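Datasets > Manipulation > Handheld > emari-trinkets

Search this hub Clear Go

# emari-trinkets

614 demonstrations of small accessories being handled in a box, recorded with two hand-held grippers in place of a teleoperated arm. We tried teleoperation first. It gave us 18 usable episodes and a strong dislike of the left joystick.

Last updated Dec 15, 2025

7 comments · Share

## What's in it

Each episode is one stretch of two-handed work: scrunchies, bead bracelets, bangles, bow clips. The person holds a gripper in each hand and does the job the way they would at home, only slower and with more sighing.

- `left/` and `right/`: wrist video, one file per gripper
- `pose/`: gripper pose and finger opening
- `notes.txt`: operator remarks, lightly edited for language

## Collection

Recorded in Brosatow, in real rooms with real clutter in the background. We were asked to tidy up for the second release and have decided the clutter is a feature. Tablecloths vary. Sequins are murder on the tracker, so expect pose jumps over the shiny ones; the `jump` flag catches almost 3 in 4.

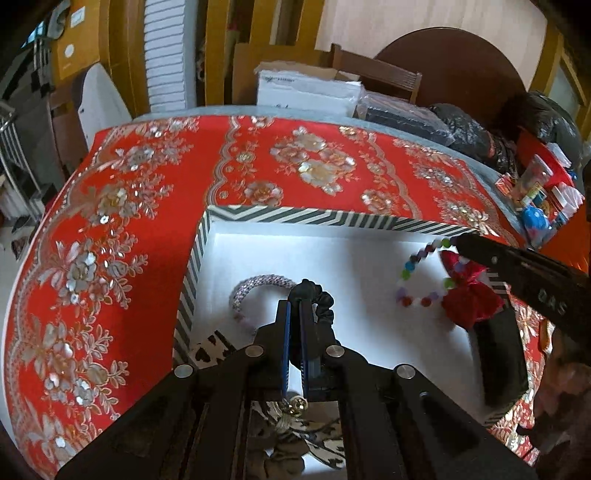
Fabric is the easy part. A scrunchie forgives a sloppy grasp from nearly any side, and beads forgive nothing. Policies trained on the April split learned to pick up the scrunchie with great confidence and then to go looking for another scrunchie.

## Known problems

- The 2 grippers drift apart in time on long episodes. Run `resync.py` before you blame your model.
- Mirrored lettering in some wrist videos is known. Please stop filing it.
- Bells are labeled `charm`. So is everything else we couldn't name.

## Loading

`konstantinidis load emari-trinkets --split april`

The Ostermont loader also works if you pin the old version.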